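Rivincombe Neighbours Help Board
Home and Tidying > Storage

How do you store carrier bags without giving up a whole cupboard?

Asked by a member in Wodville, November

We moved into a smaller flat and I've finally had to face the carrier bag situation. I used to have a drawer for them in the old kitchen (a deep one, lucky me) and now there are three drawers in total and they're all spoken for. So I've gone for the old trick of hanging one bag up and stuffing the rest inside it. It's on one of those white stick-on hooks, up on the wall, with a bit of red tape just above. 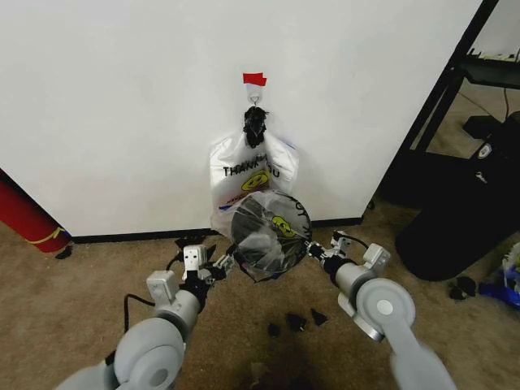
What I've tried so far

Folding them into little triangles, which my gran did beautifully and I can't be bothered with. A cardboard tube, which split. Then the hanging bag, which I like best, but I can't decide what should go in it and what should just be thrown out. The handles are gathered up in something black and knotted, and I worry it makes the opening too tight to get my hand in. I'd also like to know if a stick-on hook is up to the job or if I need to get the drill out – I rent, so I'd much prefer not to. 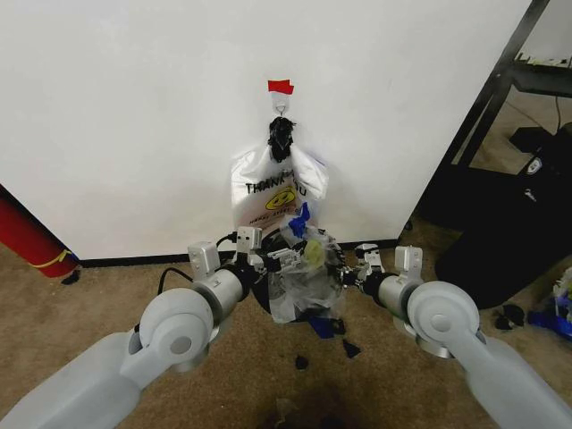 Should different sizes be kept together?

Small ones at the top, if you can manage it, as they're the ones you'll want for the bathroom bin. I've asked this at work too and that was the answer I got from everyone who had an opinion.

Anyway, any advice gratefully received!

3 answers

Answer 1 (marked as helpful, 16 votes)

I've done it this way for years, in two different houses. A stick-on hook is fine for bags, they weigh next to nothing. Wipe the wall first, press it on hard and leave it overnight before you hang anything up. Mine came from the Xu hardware shop on the Broltberg road and it's still there, paint and all.

The thing that matters far more is getting the air out. Squash each bag flat against your front, roll it from the bottom up, then push it in. Otherwise one big clear one takes up as much room as five thin ones and the whole lot balloons out at you. 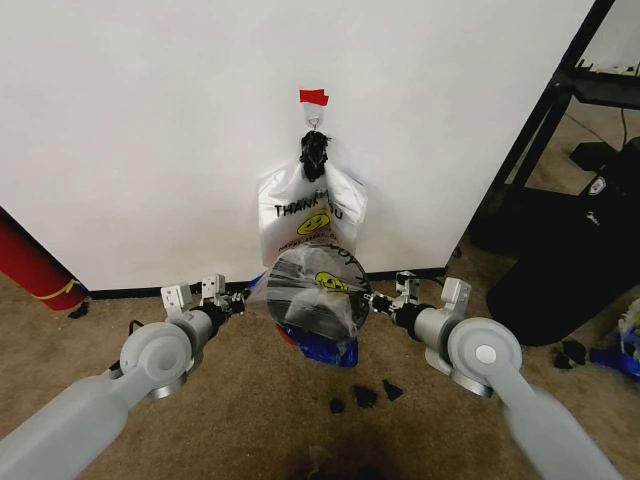 I'd also set yourself a limit. I keep 8 and when the next one comes home I pick the tattiest and it goes in the bag recycling at the supermarket. My sister keeps every single one and had to clear out a wardrobe last spring, and I am not exaggerating, there were 509 in there. She counted them to make a point and I'm still not sure what the point was.

On the tight opening – loop one handle over the hook and leave the other loose. You can get your whole hand in then.

Answer 2 (4 votes)

just use a tissue box

Answer 3 (7 votes)

Agree with the first answer on most of it but I'd go for a stronger outer bag. The thin shop ones sag and then go at the handles. Tape will keep a worn one going for a while if you're fond of it, put it up near the top where the weight pulls.
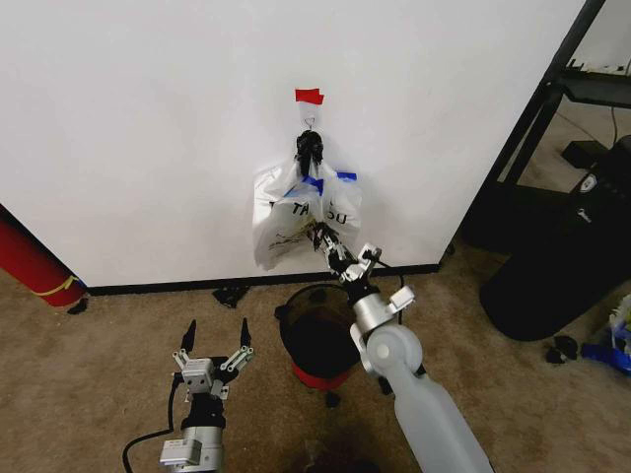 White bag on its hook, blue tape near the top

If you do end up replacing it, an old pillowcase with a drawstring does nicely, and you can cut a hole in the bottom corner and pull them out from there. Hem it or it frays all over the carpet.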